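Teun Van Wijk sets a date for his long-promised second album

September 1, 2021

If you have spent any part of the last few years waiting for Teun Van Wijk to follow up his first record, and judging from the mail that comes in here there are plenty of you who have, then pour yourself something nice and sit down, because the wait has an end to it now. The Movdale singer has confirmed that his second album will be out in December, that it has nine songs on it, and that it will be called Raltari, after the street where his grandparents kept their bakery.

The news came in a way that will surprise no one who has followed him. There was no countdown and no mysterious poster campaign. He was a guest on the late program at Ondwood Radio, where he had been invited to talk about somebody else's record, and near the end of the hour the presenter asked, a little wearily, whether he was working on anything himself. "Oh, yes, it's done," he said. "It comes out in December." Then he asked if they could play the next song, as he had been looking forward to it all evening.

The station's phone lines were busy for the rest of the night, and by the following morning his manager, Koen Schouten, had put out a statement to confirm that what listeners thought they had heard was what they had heard. It ran to four sentences, one of which was an apology to the label.

"I would have liked another week," Schouten told us when we reached him by phone, and he was laughing as he said it. "We had a plan. There was a document with the plan in it, and people had been sent the document. But I have worked with Teun for a long time now, and I think if I had really wanted a week I should have kept him at home."

For newer readers, a bit of background may help. Van Wijk was more or less unknown outside the clubs in Movdale when his debut came out, a quiet set of songs for voice, piano and borrowed harmonium that he had recorded mostly at night in a rehearsal room above a bicycle shop. The first pressing was 388 copies, a number he settled on by adding up what he had in his savings account and dividing it by what the plant was charging him. They sat in boxes in his hallway for the better part of a winter. Then one of the songs, "Lend Me the Ladder," found its way into the closing minutes of a television drama, and the boxes were gone before the credits of the next episode. Copies from that pressing still change hands among collectors, and he has said more than once that he wishes he had kept one for himself.

What followed is the part that fans like to argue about. He toured, he was very good, he was offered a great many things, and he said no to most of them. There were a couple of duets and a Christmas song that we are rather fond of around this office. He wrote for other singers, sometimes under his own name and sometimes not. Every so often an interview would mention that the second album was coming along nicely, and every so often a different interview would mention that he had thrown it out and begun again.

It seems he did that only the once. According to Schouten, there was an earlier version of the album, recorded with a full band and a good deal of brass, and Van Wijk lived with it for a month before deciding that it belonged to somebody else. Two songs were carried over. The rest were written fresh, most of them in the spring, in the back room of the Valdebenito — the little theater behind the old fish market that regular readers will remember from our piece on its new roof.

The people at the Valdebenito had let him have the room in the mornings in exchange for tuning the house piano, a job he learned from his uncle and still takes on for friends. He would arrive before the cleaners, work until lunch, and then stay on to hear whoever was sound-checking that day. Several of the musicians he met like that ended up on the record, among them a clarinet player who had come in to ask about parking and was talked into staying for the afternoon.

We have not heard the whole thing yet, and we want to be careful about pretending otherwise. We were played three of the nine songs over Schouten's kitchen speaker, with the dishwasher running, and on that evidence we would say that anyone hoping for more of the debut will be pleased and also slightly thrown. The voice is lower than it was. The piano is still at the center of everything, but there are drums now, soft ones, and on the title song there is a choir that comes in so late and so gently that we asked to have the ending played again. The lyrics, as far as we could follow them over the rinse cycle, are about bread, early mornings, and a brother who moves away.

Van Wijk himself was happy to talk when we got hold of him a day later, though he was happier talking about the piano. "It has one key in the middle that speaks a little late," he said. "I fixed it, and then the songs didn't sound right, so I unfixed it. You can hear it all over the record. I hope people don't write to me about it." He was asked about the long gap between albums, as he must be in every conversation he has, and he took it kindly. "I wasn't hiding. I was at the supermarket, I was at concerts, I was around. I just didn't have nine songs."

There will be shows, and this is the portion of the news that has had our own phone ringing. Six dates are planned to begin with, all of them in smaller rooms, and the first two will be at the Valdebenito. A larger hall in Ondwood was offered and turned down. Schouten says more dates may be added in the new year if the first ones go well and if his singer can be persuaded, and he was honest enough to put those two conditions in that order only after a pause.

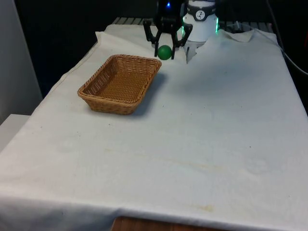
A wicker basket and a green ball on a white cloth.

Tickets for the Valdebenito nights will be sold at the theater's box office before they go on general sale, a request that came from Van Wijk, who says he remembers standing in that line as a teenager and rather liking the company. Each person may buy two. The theater has asked us to pass along that the office opens after lunch and that there is no point in coming at dawn, although we suspect a few of you will do so anyway, and if you do, please bring a warm coat and be nice to the people at the fish market, who will be trying to unload. Prices had not been settled when we spoke, and the theater will post them in its window as well as on its website.

The album itself will be available on vinyl and CD and in all the usual digital places. There is no single planned ahead of it. The label had wanted one, and may yet get one, but for the moment the idea is that the songs will all arrive together, in the order they were meant to be heard. The sleeve is a painting of the bakery by Van Wijk's mother, who finished it well before the music was ready and has been asking after it since.

As for the pressing, we did ask how many there would be this time around. Schouten would say only that it was more than 388, and that one copy has already been set aside for the singer's hallway.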